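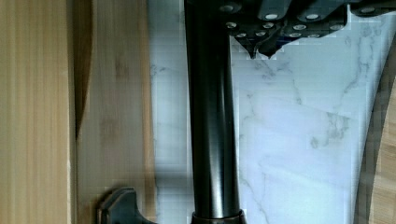
Gripper tips held clear of a marble-patterned wall, beside a black pipe.

Search this site Search Go

Where the arm stops, and who decides

Most of the questions that reach the robot practice desk at Dedby concern distance. The lead author of its household handling code, published Oct 2, 2024, would rather they concerned stopping.

"People ask for one clearance figure," the author said. "We don't give one. The clearance depends on the approach speed and on what the surface is. Painted board, stone and a pipe each get a separate line in the job sheet."

The code runs to 188 clauses. An earlier draft, tested at the Sikville workshop in September, was longer and was not followed. Operators there logged 3,000 approaches to fixed surfaces. Records were complete for the short jobs and poor for the long ones.

"That was a fault in the form. It had five fields for the operator's name and shift and one for the stopping point. We reversed the emphasis."

Under the revised text, a gripper with narrow tips is measured from the tips, with the fingers at their widest travel. Measuring from the wrist flange is no longer accepted. Vertical pipes and posts are treated as fixed obstacles over their full height, including any collar at the base, and the collar's width is used for the whole length.

Asked if that was wasteful in a small room, the author agreed that it was. "You lose some reach. The Rurkberg group objected on that ground and their objection is printed in annex 6. We kept the clause."

Handles and levers are handled separately. They must be entered in the map in both open and closed positions before the arm is enabled.

Coetzee, the firm that supplied the test logs, has asked for a shorter checklist for repeat jobs in the same room. The author has a draft but will not release it yet. "The wording on moved furniture is still wrong."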